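Workshop tips: getting more out of your grasp planner

Save the seed with every plan. If your planner samples at random, a bad path you can't replay is a bad path you can't fix. We write ours into the log name and it has paid off over and over (seed 3668 is famous in our shop, and it's now a regression test!).

Cap the planning time. We give ours 300 milliseconds and let it fail. A quick failure you can retry beats a long wait for a weird, loopy path.

Pad the container, then trim. Start with 8 mm of clearance on the rim in the collision model and shave it down once the approach looks good in simulation. Woven rims are lumpy, so a clean box model will always flatter you.

Segment the fruit before you fit anything. Two apples that overlap in the wrist view love to merge into one big blob, and then the grasp center lands right between them. Split on color first, depth second. A red apple with yellow in it will need a wider color range than a plain dark one, so tune on both.

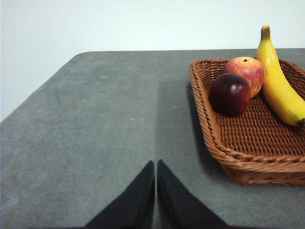
Wilma Sutherland wrote in to say she does it the other way around, depth first, and only falls back on color when the edges come out mushy. She also masks the gripper fingers out of every image before segmentation, using one fixed mask per finger opening. Love that one, and we're stealing it.

Run 1000 plans overnight with the arm switched off. You'll find joint limit trouble by breakfast, and it's so satisfying to watch the failures sort themselves into piles.

Keep gray felt settings in their own config file.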